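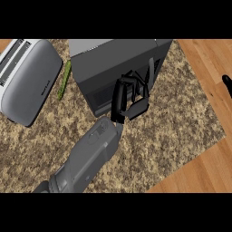 Microwave and toaster

Kitchen keeps tripping whenever I make breakfast
Asked in: Home & Electrical

We moved into an older unit in Dellgate in March and the kitchen has an opinion about breakfast. I can run the toaster. I can run the microwave. If I run the two together, the power goes off on that whole side of the kitchen, usually with my porridge at the halfway mark, and I go outside in my dressing gown to flip the switch in the meter box while next door's dog watches.

The toaster is an old one from my last place and never gave any trouble there. The microwave is an Imora, second-hand, and seems fine. The kettle is also on that side but I've learned not to even look at it. Lights stay on, fridge stays on. My landlord's view is that I should "stagger things", and I do now, so one half of breakfast is always cold.

Is this dangerous, or just annoying? And is there anything I can do that doesn't involve eating muesli?

2 answers

Answer from Detside_Deb
Mostly annoying. The breaker is doing what it's paid for. Look on the back or underside of each appliance for the rating plate and add up the watts. Heating things are the greedy ones, and a kettle can pull 2000 watts or more on its own. Be careful with the microwave, as the big number on the door is often the cooking power and what it draws from the wall is higher. The plate will tell you.

Then find out which power points share a circuit. Switch that one breaker off, walk around with a lamp and see what's dead. In my old place the kitchen bench, the laundry and one lonely point in the hallway were all on the same one, for reasons known only to whoever wired it. If you've got a kitchen point on a different circuit, shift the toaster there and you're done. No extension cords across the doorway, please, and no power board, which gives you more holes and exactly the same amount of electricity.

If it trips with only one thing running, or a plug feels hot, or you smell anything fishy, stop using it and get a sparky in. Same goes if it's the safety switch tripping and not the plain breaker. Have a look at which one has dropped, it matters.

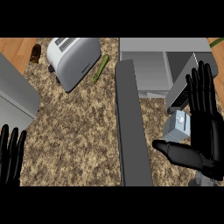
lekota17: Agree with all of that, but get the landlord's answer in writing. Mine said "stagger things" for 2 years and then had a new circuit put in the week before he sold. Also muesli's not that bad.

Reply from original poster
It's the plain breaker. Did the lamp walk last night and the point beside the pantry is on something else, so the toaster lives there now. The dog looked let down this morning.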